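Chapter 2
The Tune That Would Not Leave: Catchiness, Repetition and the Dance Floor

In this chapter
What a hook is, and where songwriters put it
Why we like a song more on the fifth hearing and less on the fiftieth
How a dance routine helps a song travel
Why some people claim to be immune

Feven Woldegiorgis was driving her mother to the dentist when she first heard "Butter My Bread", a song by a duo called Giltemix. She thought it was dreadful. The singer rhymed "toast" with "most" and then, having apparently enjoyed it, did so again. By the time they had parked, both women were humming. Her mother hummed it through a filling.

Most readers will have a "Butter My Bread" of their own. It may have been a novelty record at a school disco, a football chant, or a jingle for a carpet shop that closed long before you could afford a carpet. You did not choose it and you would not defend it in company. You can still sing all of it, including the bit in the middle, while the name of your second cousin's husband has gone for good.

The study of popular music was slow to take this sort of thing seriously. Scholars preferred songs that meant something, or at least songs that were difficult. A tune that a four-year-old could sing after one hearing was felt to need no explaining. This chapter takes the opposite view. Writing something a four-year-old can sing after one hearing is very hard, as anyone who has tried will tell you, usually at length.

2.1 What counts as a hook?

A hook is the part of a song that the listener remembers first. It is often the chorus, but it need not be. It can be a drum fill, a shouted word, a whistle, or three notes on a cheap keyboard. In "Butter My Bread" it is a handclap that arrives slightly later than you expect, so that the whole room leans forward to meet it.

Hooks tend to be short. They tend to sit in the range of an ordinary voice, so that people who cannot sing may do so with confidence. And they come back. A song with a good hook behaves like a guest who has left an umbrella behind: there will be another visit, and then another, and each time you are a little less surprised.

None of this is new. A music-hall printer's catalogue of 1852, which we return to in Chapter 5, lists comic songs with the chorus set in larger type than the verses. The printer knew which part people were paying for.

2.2 Liking, and then not liking

In January, Ibsa Abera played an unfamiliar pop song to 354 students at intervals over a fortnight and asked them to score it each time. Scores rose, levelled off, and then fell down what Abera's report calls "a slope" and his students called something else. The song had become pleasant through being known, and then unpleasant in exactly the same way.

Where the peak comes depends on the listener and the song. Very simple songs climb fast and drop fast. Songs with a little grit in them – an odd chord, a line you mishear for years – climb slowly and may never drop at all. This is hard luck on the office worker whose colleague owns a speaker.

2.3 The dance

Some songs arrive with a dance attached, and the dance does a good deal of the carrying. It gives people something to do with their arms. It also lets a song pass between people who do not share a language or a sense of rhythm. The best-known routines are built from a few large movements that can be copied from across a room, preferably by somebody's uncle.
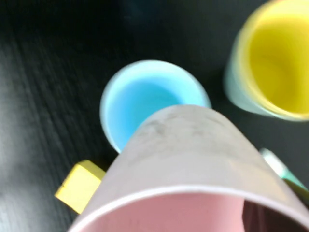

Zewditu Adugna disagrees, and says that the uncle is where the trouble starts. A routine is finished, in her view, once it can be done badly by everyone at a wedding, for the young have by then gone off to learn another. Her own favourite, the Nseir Shuffle, lasted one summer before it was taught at a sales conference and never recovered.

She has a point, though it could be said that a dance at a wedding is no more dead than a hymn in a church. Both are done from memory, by people of mixed ability, some of them in hats. We shall come back to her argument in section 2.6, where it does rather better.

Before you read on

Write down the first song that comes into your head. Do not improve your answer.
Mark where its hook falls, and how often it comes back.
Ask someone at least up to a generation older than you to do the same, and compare the two. Allow time for them to sing it.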